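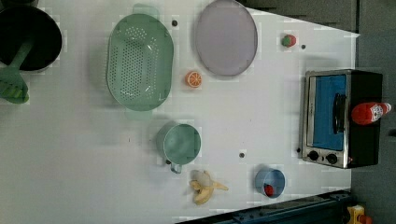
Gertraud Hubmann wrote to me that children do not need to learn cooking at school, they need to learn it at home, and that a school which takes over this work will only make the parents more lazy. She read my last column, in which I asked for one cooking lesson in a week, and she did not like it. I have thought about her letter for several days and I want to answer it with respect, for I believe she is right in one half.

The half where she is right is the home. I learned to cook from my grandmother in Kirau, standing on a stool, and no teacher could have given me the same. She never measured. She told me to put flour until the dough stops to stick, and when I asked how long it takes, she said it takes until it is ready. This is a good education, but it asks for a grandmother who is in the kitchen in the afternoon, and for a child who is also there.

Many families in our town do not have this. The parents come home at six or seven, and on such an evening I would not have patience either for a child who needs 30 minutes to peel four potatoes. It is faster to do it alone. So the child sits in the other room, and at eighteen this child moves to a city and can make toast. I do not call these parents lazy. They are tired, and it is a different thing.

When I speak about cooking lessons, people think of a big kitchen with ovens and a high bill. I think of something smaller. The youngest can begin with play, with sorting what belongs to the soup and what belongs to the salad. Later they can wash lettuce, cut a cucumber, cook lentils on one electric plate. A lesson of 90 minutes is enough for a soup, including the eating of it and the washing of the dishes. I insist on the dishes.

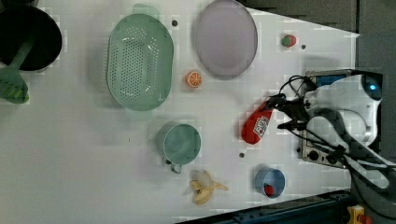 About the money I must also say a word. Severin Moser, who cooked many years for the school in Gastness, made a calculation for me, and for one class he came to 300 dollars in a school year for the food, if the class buys dry beans, rice, eggs and vegetables of the season. The pots cost extra, but pots stay. Our town spent 1,000 dollars last July only for new flower boxes in front of the town hall. I like the flowers. I only put the two numbers next to each other.

There is another worry in the letter, which I take more seriously. Mrs. Hubmann is afraid that the school will teach one correct way to cook, and that the child will come home and tell the mother that her soup is wrong. I remember something like this from my own school, where we learned that garlic is not polite. So I would want the recipes to come from the families. Let each child bring one dish, and let the class cook it as it is written, also when the teacher would do it differently.

I do not expect that we will agree completely, she and I. But she finished her letter with her recipe for dumplings, on a separate page, with the remark that the bread must be two days old. I tried it with fresh bread and they fell apart in the water. On the next weekend I will do it as she says.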